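Re: [walkers] September route, any takers?
From: Hadiza Afolabi
Date: 2018-08-18

> Is anyone keen on doing the Zostia loop again in September? I know it
> got mixed reviews last time, mainly the climb out of Rumier. Could we
> start at the other end? Also, does the bakery still open on Sundays?

Yes, yes, yes to Zostia! I loved it last time, climb and all, and I've been hoping someone would bring it up. Starting at the Oyelaran end is a great idea — you get the long flat part while everyone is still talking, and the hill comes after lunch, going down this time.

I tried the new bus last weekend and it's so much better than the old one. It leaves Kimport at 20 past the hour, takes 42 minutes, and the driver will let you off at the church if you ask nicely (I did, and he even waited while I found my hat). Day tickets are on the number 71 too, so we could come home that way if people are tired. 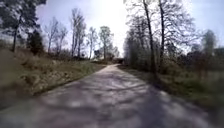

The bakery is open on Sundays until noon, and they've started doing a plum cake that I can't stop thinking about. If we're more than eight I'd like to call ahead, so please write back with a yes or a maybe by the end of the month.

Dogs are welcome as far as I'm concerned! Just bring a lead for the sheep fields near Rumier.

Hadiza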